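Housekeeping staff and the new linen robots at the Grenlow site

Posted by Mylene Galang, 2024-11-01

I supervise a linen room with a staff of 16. In October, management informed us that two-armed robots would take over part of the handling of fringed textiles. I would like to know what other workplaces have done about job descriptions and rest breaks. The work concerned is of the following kind.

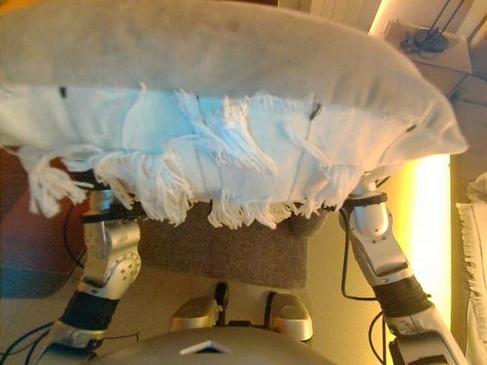
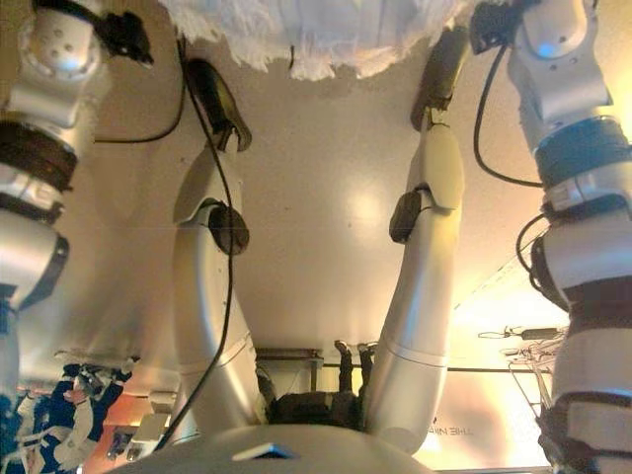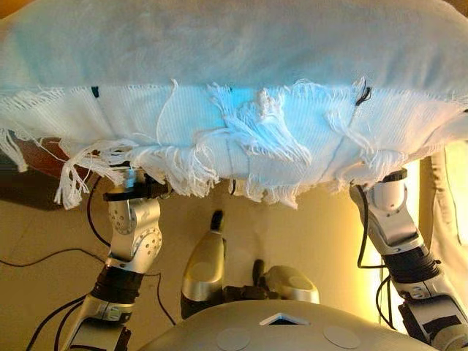

White fringed textiles and the robot's arms, linen room.

Employees have asked whether they will be expected to correct the robot's work without additional time or pay. I have not received a written reply.

Kinga Tóth

At Sarpong, we introduced similar equipment with 19 employees on the roster. No positions were removed, but the duties changed considerably. Lifting was reduced. Inspection of hems and fringes increased, and staff found the standing and watching more tiring than expected. We requested the following changes, and they were granted in writing:

Inspection is listed as a separate duty in the job description.
Employees rotate between inspection and other work every two hours.
Each employee receives five hours of paid training before working beside the robot.

I recommend that you submit your request before the trial period ends. Ours took much longer to settle afterward.

linen_609

Check your contract. At Lonton they simply added it under "other duties as assigned" and that was the end of the matter. Breaks stayed the same.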